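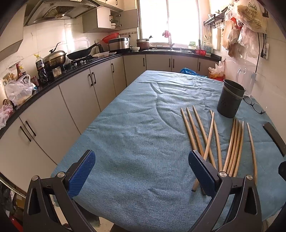
## About Kramer Table Goods

Most shops that sell things for the table will tell you their products change how your family eats. We doubt it. A bowl is a bowl. If dinner is bad, a nicer bowl gives you bad dinner in a nicer bowl.

Kramer is a small store and mail-order business in Plornemwood. We sell chopsticks, bowls, table linens and a few kitchen tools. The catalog has 416 items in it, and we think that's too many. Every May we go through the list and argue over what to drop.

### How we pick what we sell

We don't trust supplier samples. Samples are the good ones. We order a regular case, pay for it, and use it at home and in the back kitchen for 60 days. Chopsticks get washed every night. Tablecloths get coffee on them. If the color runs or the tips split, the product doesn't go in the catalog, whatever the brochure said.

We are also wary of these words:

- **Artisan.** Ask who made it. Often the seller can't say.
- **Heirloom quality.** Your grandchildren will decide that.
- **Eco-friendly.** Compared to what? We print the material and the country it came from and leave the rest to you.

The Butach line of plain bowls has been with us longest. We tried to replace it with something cheaper twice and went back both times.

### The Lomen Street store

The store holds 28 people before it gets hard to move. Parking is poor. We've been told for years that a bigger place would bring in more business, mostly by people who lease out bigger places.

### Orders and returns

Shipping is free over $50. We know every store sets a number like that to get you to add one more thing to the cart. Ours does the same job, so buy the extra item only if you need it.

Returns are taken on used goods too, if they failed in normal use. Send a short note saying what went wrong. We read the notes, and a few of them have ended products we liked.

*Page last updated July 16, 2018*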